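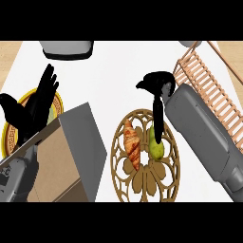
Search this blog Go

Quick one before my shift, so excuse the typing.

Week three with the arms at work. A few of you asked how it's going after my last post (the grumpy one). Better. Sort of. Let me try to get it all down before the bus.

For anyone new – I work at Moya, the kitchen that does breakfast and lunch boxes for offices. Packing side. Plates, trays, boxes, lids, wipe, repeat. I've done it long enough that my hands do it while my head is somewhere else. Since November we have two arms at the end station, and before they touch anything real, every new job gets run in simulation first. Same food, same dishes, same boxes, only drawn. A pear and a croissant, to start with. Somebody decided that's the hard pair and I agree with them. Pear rolls. Croissant breaks if you so much as look at it wrong.

So that's the new bit of my day. An hour each morning at the screen with Nevzat Tekin from Navis, who set the thing up, telling him what's wrong with how it picks stuff up. Me! I failed computer class.

But I know pears. You don't go at a pear from the top with one finger, you'll bruise the neck or send it off the table. You get under it. He had never thought about the neck. Wrote it down. Next morning there was a new version and it was going in lower. Felt pretty good, not gonna lie.

Other things I've told him:

People leave stuff in the way. Always. The dish rack is never where the drawing on the wall says it is, it's shoved in at whatever angle the last person left it. He now moves it around between runs.

Box flaps. Flaps stick up, flaps fall back, flaps catch your sleeve. If the arm can't handle a flap it can't do this job.

Plates with a raised rim, you need to tilt.

He counts everything. Run 2947 went bad on the croissant, run 2957 was clean, so ten tries to sort out one pastry. I asked how many tries I get and he laughed. I wasn't totally joking.

OK the part people really asked about. Did anyone lose thier job. No. Not so far. There were 7 of us on packing and there are seven now, but two are on the new station, and the agency people we used to get for the Wednesday rush haven't been called in. That's real and I don't want to skip over it. Those were people I ate lunch with. One of them, Dulce Cárdenas, is over at Pollel now, doing the same work for a bit less money. She reads this – hi Dulce. She told me to write that it's not her favorite place and the coffee is worse.

What's changed for the rest of us. My wrists hurt less, that's number one. The stacking was what did it and I'm only on stacking half the morning now. Number two, it's quieter, less talking. You stand next to the thing and watch it and there's no one across the table to moan to. Didn't expect to miss that. Number three is the pay, which is the same, even with the screen hour. I've asked. They are "looking at it". I'll ask again Friday, no, can't Friday, next week then.

Also the target. Used to be 70 boxes before the first break, and there's talk of putting it up once the arms are on full time. I said in the meeting that you can't count the arm's boxes as my boxes and then count my screen hour as nothing. Silence. Then somebody brought up the parking.

My brother in law says I'm training my replacement. Maybe. I've thought about it plenty. But if I don't say how to hold a pear then some person who has never packed a box will, and I'm the one who gets to clean it up off the floor.

Next they want to try the Tisen trays, the flimsy ones with the lids that never shut. Good luck to everybody. I told Nevzat to leave extra time for that and he said how much and I said all of it.

Bus. More when I know about the pay thing.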